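Mukgate Heavy Soil Bar: a season with the stain stick that smells like a hospital

I have washed the strip for our over-35s basketball team for four winters. Nobody elected me. I owned a big washing machine and once said so out loud in front of other people.

The team is called Fleltness, after a pub that closed, and we play in a stadium where the floor is mopped with something that leaves a grey film on anybody who falls over. We are men and women in our forties. We fall over a lot. Add sunscreen, liniment, sausage-in-bread sauce and the odd nosebleed and you have a fair test for any laundry product, which is how I came to spend $13 on a bar of soap.

The Mukgate Heavy Soil Bar is a solid block in a plastic push-up tube, like a glue stick for a giant. You wet the mark, rub the bar on, leave it a while and then wash as normal. The label also wants you to "work from the outer edge of the stain inward", and I did this faithfully for a fortnight before I forgot.

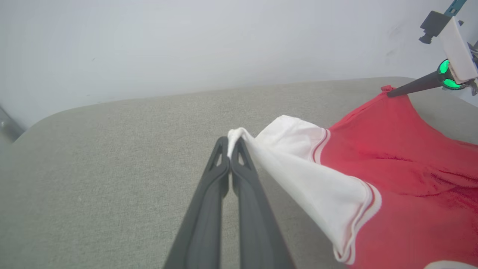 Red next to white is the worst thing you can do to a person who does laundry. Whoever picks club colours has plainly never had to soak them. Anything strong enough to shift court grime from white polyester tends to have opinions about the red beside it, and I have a past here: in my second season I used a powder bleach on the lot and we ran out for the semi-final in salmon.

So the first thing I tested was bleeding. I rubbed Mukgate across a seam on my own singlet, left it for an hour against a damp white hanky and went and watched the cricket. The hanky came up clean. I did it again overnight, which the label tells you not to do, and got the faintest pink blush on the hanky and nothing I could find on the singlet. Good enough for me. Your reds may be cheaper than ours, although I'd be surprised.

On fresh marks it's very good. Tomato sauce went in one wash at 30 degrees. Sunscreen, the yellow sort that settles around the neck, took two. Blood I'd still do with cold water and patience, but the bar got the last brown ghost out of Nilton Muñoz's shorts after he headed the ball, in basketball, for reasons he has never gone into.

On old marks it's ordinary. Anything that had been through the dryer stayed put, a bit paler and no less annoying. The floor grime is in between. I'd say it lifts most of it if you get to it on the Wednesday night and about half if the bag has been sitting in Iñaki Echevarría's boot until the weekend, which it generally has.

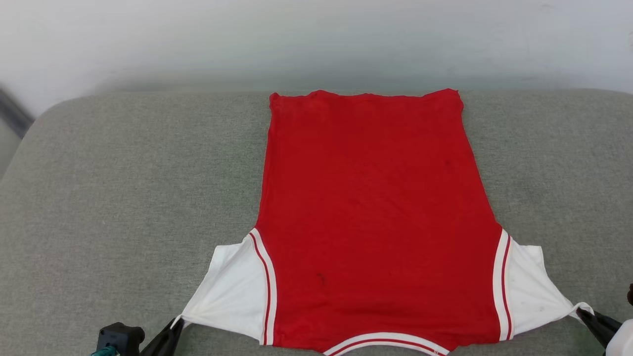
Now the smell. The packet says "eucalypt and clean linen". I'd call it a hospital corridor in which somebody has recently peeled a lemon. It mostly rinses out, but not from your hands, and if you treat a full bag of singlets in a small laundry with the door shut you will taste it at dinner. Maricel Macapagal, who guards the point and has a nose like a customs beagle, could tell from across the court which of us had been treated. Open a window.

The tube is the other complaint. The push-up mechanism is fine until the bar gets down to its last third, at which point the soap softens, leans over and comes away from the base. I finished mine by holding the stump in my fingers, like an animal. The refill block costs $9 and doesn't quite fit the tube. I have written to Govier, who distribute it, and had back a very courteous email with a discount code for a different product.

For comparison I also ran through a bottle of Medve spray, which Aranka Boros swears by. It's easier to apply, smells of nothing much and does the collars every bit as well. It did leave a faint tide line on two of the white bits that needed a second wash, and you go through it at a shocking rate. The bar did us some 67 garments before the great collapse. The spray was wheezing by the third week.

I've since bought another bar. I keep it standing in an old jam jar so it dries between goes, and it seems to be leaning less. If you've got kids in light-coloured sport uniforms, or adults who should know better, it's worth having on the shelf. Don't use it on wool (I lost a sock) and don't leave it where the dog can reach it. He was fine. The rug took two washes and I used the spray.

Bought at the supermarket with my own money, later reimbursed from the team kitty, minus 95 cents that is still being discussed.

Cleaning: 4 out of 5
Smell: 2 out of 5
Tube: 1 out of 5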